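Why I've gone off big numbers

I keep having the same argument with Kittipong Phuthong, and since he always wins it over lunch by talking faster than me, I'm going to have it again where he can't interrupt.

His position is that you can't have too many examples. If the arm at Lunadura is bad at putting bricks on a plate, you record another 500 goes at putting bricks on a plate, train it again, and see. Still bad? Another 500. He got us to 2,000 before the winter break and was so pleased that he brought in cake. It was very good cake, and I ate two slices while the arm missed the plate.

I went back through a big chunk of those recordings in December, mostly with a blanket round my knees, and what struck me was how samey they were. Same corner, same first brick, same tidy little approach from the left. We'd all got good at it, you see. By the third afternoon you find the easy way and then you do the easy way until home time. 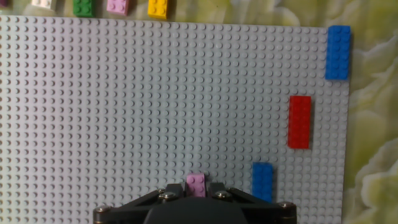
My own rule these days is to fuss over the start of each go and let the total look after itself. I want the awkward starts, the ones a person would sigh at. Put a pink brick between the fingers, fine, but where are the others? With a red one and two blue ones stepping down the right side of the plate and all that bare grey to the left, you've got a proper question about what counts as a good place to put the next one. I'd happily take 20 starts like that, all different, over a whole morning of the same clear plate. And studs are fiddly! They all look alike from close up, so the machine needs to have met them from plenty of angles.

Kittipong says this is just me being slow and calling it a method. He may have a point. On a good morning I get through 15 goes and he does far more than that, humming. He also says (fairly) that my choice of what's awkward is only my choice, and that a big messy pile might catch things I'd never think of. I'd agree if his pile were messy. It's the neatest pile I've ever seen.

Tassanee Srithong has suggested we swap chairs every so often and keep the fumbles in, including the ones where you drop the brick and have to go back for it. I used to bin those out of pure vanity. How else is it meant to learn what to do after a drop, though, if we only ever show it people who don't?

So that's what I'm pushing for this time round: fewer goes, odder ones, and somebody else's hands on the controls after tea. Kittipong wants it noted that he's still in favour of cake.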